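Folding notes, continued from the last page

Musa wants the folding instructions settled before the next batch of shirts comes in from Pellitz, so I spent the morning at the white table with the gray jersey one. Same shirt all the way through. I wanted to stop changing two things at a time.

What I am after is a square, compact fold with the sleeves and sides tucked under and the print on top. Shirts folded the old way, print inside, have to be opened again at the shelf to see which one they are. That is a waste when there are 2000 of them to put away, and the Cabello order is 4000.

Order I settled on: lay out flat, sleeves under, sides under, smooth from the hem up toward the neck. I tried it from the neck down as well and liked it less. Jersey bunches ahead of the hand, and I would rather have the bunching near the collar, where it can be pulled out by the ribbing.
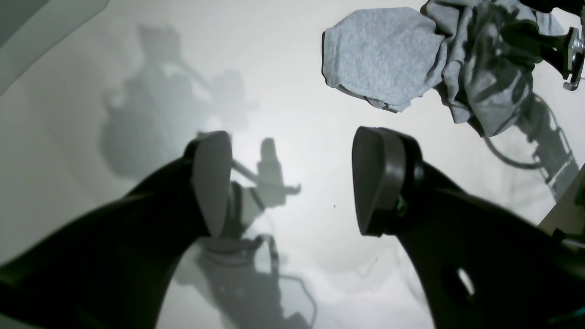 A gray heather cloth, and the gray shirt.

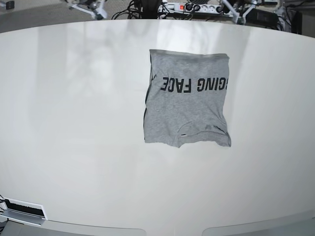
Mestville, August

The hem end is fine. Nearly straight, and the doubled edge makes a good line to work from. The collar end is still not good enough: small wrinkles, some bunching, and one lower corner hanging down farther than the rest. The side fold also takes the start of the lettering with it, so only GING FACE is left showing. Fine for our own shelf, not fine for Lindmont, who want the whole print readable. For them the sides need to go in less, and the square gets wider.

Other things, in no order:

The table is very glossy and shows the windows. It is hard to judge wrinkles against that. Try a matte sheet over it.

Yakubu thinks a card template would fix the corner. Maybe — but then someone has to pull the card out of every shirt again. Cut 3 and see.

Still no number for how many we can stack before the lower ones crease. Musa says 200 to a crate, which I doubt.

To do: write up the wider fold for Lindmont, ask Pellitz whether the November shirts are the same jersey, find the good ruler.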